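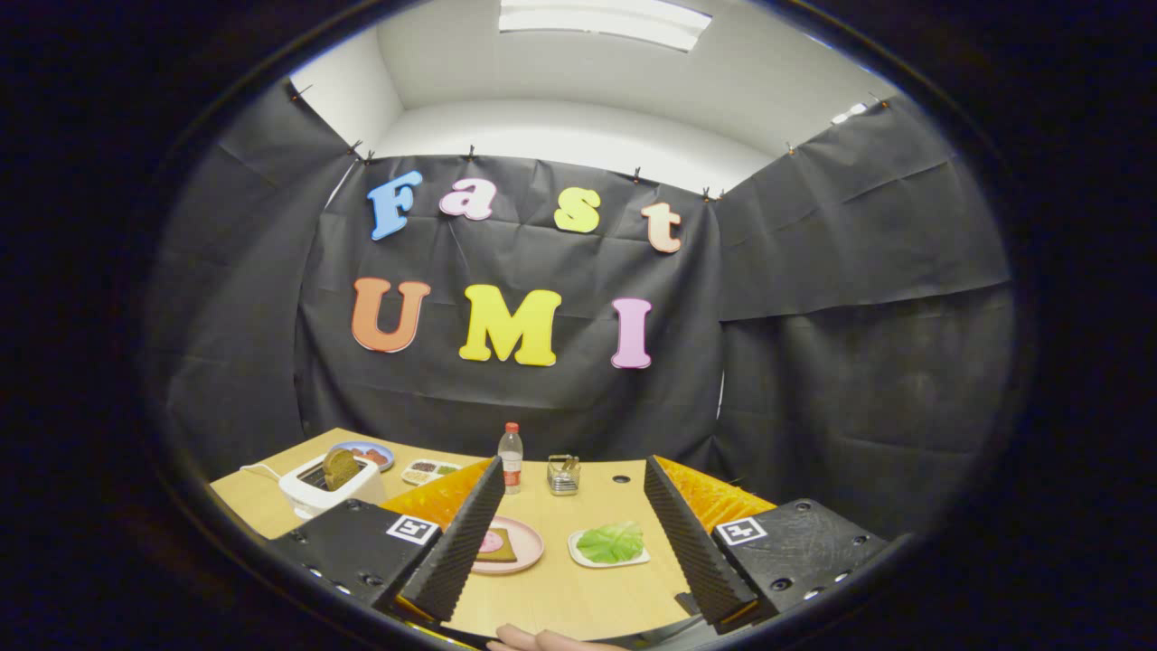 Breakfast at Dollelari

The open afternoon at Dollelari was billed as "Breakfast, All Day," and I skipped lunch for it. This was a mistake. There was food, and for two hours I watched it get moved around, and at the end I drove home and had cereal.

For those who missed the August notice: Dollelari is the workshop behind the old print shop, and once a year they open the doors so the rest of us can see what the robot people get up to. Last year it was towels. I still think about the towels. This year the subject was making a sandwich, which I have been doing without a grant since second grade.

You don't start with the robot, it seems. You start with a person. The person holds a gripper in one hand, a black affair with two tall fingers covered in ridged foam, and does the chore with that in place of the fingers they were born with. A camera on the gripper records what it sees, and the recordings are what the robot will learn from later on. The robot itself, a product of Sarkico, was in the next room under a bedsheet. We were allowed to look at the bedsheet.

Sekar Pillai ran the demonstration. He has the calm of a man who has put the same slice of bread on the same plate more times than he cares to discuss, although he did discuss it. The target for the sandwich project is 3000 recordings. When we came in they had 1000. By the time we left they had 1075, and that included the ones where one of us was invited to have a go, which I understand have been put in a folder of their own.

His booth is a small one, with black cloth clipped up on three sides so the camera doesn't get distracted by the likes of us. FastUMI is spelled out on the middle cloth in foam letters, in the sort of colors you'd find on a nursery door. It does a good deal to take the menace out of the robot age. In front of that is a wooden table with a toaster, a bottle of water, bread on a pink plate and a leaf of lettuce on a plate of its own. I have paid real money for brunches that looked worse.

Bread goes pretty well. Bread has edges and keeps its shape, and Sekar had a slice up, over and down again while he was still telling us what he was going to do. Lettuce is where things slow down. It droops. It sticks to the plate and then it sticks to the gripper, and when it finally does let go it tends to land somewhere you hadn't planned on. He told us lettuce takes up most of his working day. A woman behind me asked whether they had thought of leaving it off, and he gave the question more consideration than I expected.

Then it was our turn. The rules are simple enough: keep the camera pointed at what you're doing, move at an even speed, don't help with your other hand. I broke the last one before I had been told all of them. The gripper is heavier than it looks and you squeeze it to close the fingers, and your whole arm becomes very aware of itself. I got the bread. I got it again, after I dropped it. My lettuce went onto the table, and then, by a route I couldn't repeat, into my sleeve. "That's useful too," said Sekar, kindly, and made a note.

The star of the day was a boy of nine or so who had never seen the thing before and did the whole sandwich in 41 seconds, lid and all. He was asked if he would like to come back. He asked if it paid.

There was a short talk afterward from the Tambunan side of the project, the ones who do the software, about what happens once the recordings are in. I followed it up to the second slide. The gist, as far as I could gather, is that a robot arm fitted with the same kind of fingers can be shown all this and then try it by itself, in a kitchen it hasn't met. Somebody wanted to know how soon. The answer had a lot of good words in it – "promising" was one – and no month.

I did ask what becomes of the bread. A slice lasts a morning, and then it goes to a man with chickens. So the chickens, at least, are already seeing the benefits.

The next stop on the open-door calendar is Lokidgate, where they are working on dishwashers, or possibly with dishwashers; the flyer could be read either way. Sign up on the sheet by the front desk if you want a seat in the van. Closed shoes, please, and Sekar asks that anyone who took a foam letter home from the spare box bring it back. They're short an S.

Eat first.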